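# 偽ブランド品かもしれないと思ったら ― よくあるご質問

最終更新:2020年10月6日

フリマアプリTrorerで買い物をされた方や、これから出品してみようという方から、Daltby相談室には毎日のようにお便りが届きます。「こんな初歩的なことを聞いてもいいのでしょうか」と書き添えてくださる方がとても多いのですが、どうぞご遠慮なく。同じところで困っている方は本当にたくさんいらっしゃいます。このページでは、とくによくいただくご質問を集めて、少し長めにお答えしました。お急ぎの方は、気になるところだけ拾い読みしてくださいね。

## 買ったあとで気になったとき

### 届いたバッグが、どうも本物に見えません。まず何をすればいいですか?

まずは深呼吸をして、「受け取り評価」をまだ押していないかどうかをご確認ください。Trorerでは、評価を押すと代金が出品者に渡り、取引が終わったものとして扱われます。押す前であれば、取引画面の「問題を報告する」から事務局に知らせることができますし、そのあいだ代金は預かりのままになります。

次に、写真を撮ってください。箱、送り状、緩衝材、タグ、縫い目、金具の刻印と、ちょっと撮りすぎかなと思うくらいでちょうどいいです。袋やタグは捨てずに、届いたときの状態に近い形でまとめておきましょう。うっかりタグを切ってしまった方も、切ったタグを一緒に取っておいていただければ大丈夫です。

### もう評価を押してしまいました。あきらめるしかないでしょうか?

いいえ、まだできることはあります。事務局への連絡は評価のあとでも受け付けてもらえますし、出品者に直接返品をお願いして、すんなり応じてもらえた例も相談室ではいくつも見てきました。ただ、時間がたつほど出品ページが消えていたり、相手と連絡がつかなくなったりします。「週末にゆっくりやろう」と思っているうちに日が過ぎてしまうのはよくわかるのですが、出品ページの画面保存だけは、できれば今日のうちにお願いします。

### 出品者に連絡するとき、どんなふうに書けばいいですか?

「偽物ですよね」「だましましたね」と書きたくなるお気持ち、痛いほどわかります。それでも、最初の一通は事実だけをさらりと書くほうが、話が早く進むことが多いようです。たとえばこんな具合です。

> お世話になっております。本日、商品を受け取りました。内側の刻印の書体が、メーカーの公式サイトに載っているものと違っているように見えます。ご購入先と、ご購入時の書類の有無を教えていただけますでしょうか。お返事をいただくまで、受け取り評価はお待ちいただけますと幸いです。

やりとりは必ず取引画面の中でなさってください。「手数料がもったいないので別のアプリで話しましょう」と誘われても、どうか乗らないでくださいね。外でのやりとりは事務局から見えず、あとで確かめてもらうのがとても難しくなってしまいます。

## 見分け方について

### 自分で本物か偽物か判断できますか?

正直なところを申しますと、これはかなり難しいです。相談室の鑑別担当、Shengli Fengは革製品を長く見てきた人ですが、その人でさえ写真だけでは断言しません。「写真でわかるのは、変だということまで」が口ぐせで、お預かりした品物を半日かけて眺めていることもあります。

とはいえ、買う前に気づける手がかりならいくつかあります。

- 同じ出品者が、同じ型の「一点もの」を何度も出している
- 商品写真の背景や光の具合が、一枚ごとにまるで違う
- 質問への返事が、質問の中身とかみ合っていない
- 説明文に「正規品ではありませんが」「ノーブランドとしてお考えください」とある

とくに最後のものは、見つけたら買わないのがいちばんです。ひとつ当てはまったから必ず偽物、というわけではありませんので、そこは落ち着いて、ほかの様子も合わせてご覧ください。

### 値段が安ければ偽物だと思っていいですか?

安いから偽物、高いから安心、とはなかなかいかないのです。7月に、Garridoの革財布についてのご相談が続いたことがありました。そのとき持ち込まれた品には、びっくりするほど安いものもあれば、お店の中古価格とほとんど変わらないものもありました。「この値段なら本物だろう」と考えて買われた方ほど、がっかりも大きかったように思います。

反対に、引っ越しや片づけで早く手放したくて、本物を思いきり安く出される方もいらっしゃいます。値段はあくまで手がかりのひとつとお考えください。

### 写真だけでも見てもらえますか?

はい、喜んで拝見します。メールに添付していただくか、相談室の受付用紙と一緒に印刷したものをお送りください。全体が写ったものを一枚、ロゴや刻印に寄ったものを何枚か、あとは縫い目の曲がり角のところがあると助かります。フィルターや明るさの加工はかけないでくださいね。せっかくきれいに撮っていただいても、色味が変わってしまうと革の様子が読み取れません。

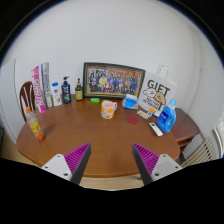

*茶色の木のテーブルと、オレンジ色の飲み物のボトル*

お送りいただいた写真は相談の目的にだけ使い、ご相談が終わりましたら消去します。お名前やご住所が送り状に写り込んでいても、そのままで構いません。気になる方は付箋で隠してから撮っていただければ十分です。

## 相談室の利用について

### 費用はかかりますか?

お電話とメールでのご相談は無料です。品物をお預かりして拝見する場合だけ、次の費用をお願いしています。

| 内容 | 費用 |
|---|---|
| 小物(財布、キーケースなど)のお預かり | 一点400円 |
| バッグ、靴のお預かり | 一点600円 |
| 所見メモの写しの追加 | 一通50円 |

ご返送の送料は別にいただいています。お支払いは品物をお返しするときで結構ですので、先に切手や現金を同封なさらないようお願いします。ときどき「お気持ちです」と小銭を包んでくださる方がいて、お心遣いは本当にうれしいのですが、お返しの手間が増えてしまうので、お気持ちだけ頂戴しますね。

### 所見メモは鑑定書として使えますか?

申し訳ありませんが、使えません。所見メモは、私どもが見て気になった点を書きとめた覚え書きで、真贋を証明する書類ではないのです。事務局や出品者とお話しになるときの参考としてお使いください。はっきりした結論が必要な場合は、そのブランドの窓口や、取り扱いのある専門の業者さんにご相談いただくことになります。

### 相談の内容はどんなふうに書けばいいですか?

300字くらいあれば十分です、と申し上げたいところですが、短くても長くても構いません。「いつ」「どこで」「いくらで」「どんな説明で」買ったのかがわかると、こちらからお尋ねし直す回数が減って、お返事も早くできます。下書きの途中で疲れてしまったら、箇条書きのままお送りください。読みにくいなんて思いませんから。

### Fundusという会社から「返金を代行します」と電話がありました。相談室と関係がありますか?

いいえ、まったく関係はございません。相談室からお客さまにお電話で返金のお話を持ちかけることはありませんし、返金の代行そのものを行っておりません。どなたからの電話であっても、口座の暗証番号やカードの番号をその場で伝えるのはおやめください。いったん切って、ご家族やお友だちに「こんな電話があってね」と話してみるだけでも、ずいぶん気持ちが落ち着くものです。

## 出品する側の方へ

### もらいもののバッグが本物かどうかわかりません。そのまま出品してもいいですか?

出品は少し待ってください。贈ってくださった方が本物と信じて買われた品でも、そうでない場合があります。偽物とわかっていて売れば、商標権の侵害として罪に問われることがあります。「わからないので安くしておきます」と書き添えても、それで問題がなくなるわけではありません。ご購入先をたどれるようなら、まずそこから確かめてみましょう。どうしてもわからない品は、出品なさらないのがいちばん穏やかな道だと思います。

### 偽物だとわかった品を、お友だちにあげるのはどうですか?

お気持ちはわかるのですが、おすすめしていません。もらった方が事情を知らずにあとで売りに出してしまうと、その方も次に買った方も困ってしまいます。返品や警察への相談が済むまでは証拠にもなりますので、まずは手元に置いておいてください。すべて片づいてから、お住まいの地域の分別に従って処分していただければと思います。

## 警察や公的な窓口について

### 警察に相談してもいいものでしょうか。大げさと思われませんか?

どうぞ相談なさってください。緊急でないお困りごとには、警察相談専用電話の「#9110」があります。お金を払ったのに連絡がつかなくなった、脅すような言葉を送られた、といったときはとくに早めがいいですね。買い物の契約や返品のことで迷われたら、消費者ホットライン「188」にかけると、お近くの窓口を案内してもらえます。

窓口へ行かれるときは、次のものをそろえておくと話がしやすくなります。

1. 出品ページと取引画面の写し
2. 支払いがわかるもの(明細や利用履歴)
3. 届いた品物と、箱や送り状
4. いつ何があったかを書いたメモ

メモはカレンダーの裏でもレシートの裏でも結構です。相談室にいらした方で、お孫さんの落書き帳にびっしり書いてきてくださった方がいましたが、順を追って書かれていて、とても助かりました。

### ここに載っていないことを聞きたいのですが

相談室あてに、メールかお手紙でお寄せください。お返事までに数日いただくことがありますが、いただいたお便りは一通ずつ読んでお返事しています。取引の期限が迫っている方は、件名か封筒の表に「期限あり」と書いていただければ、先に拝見します。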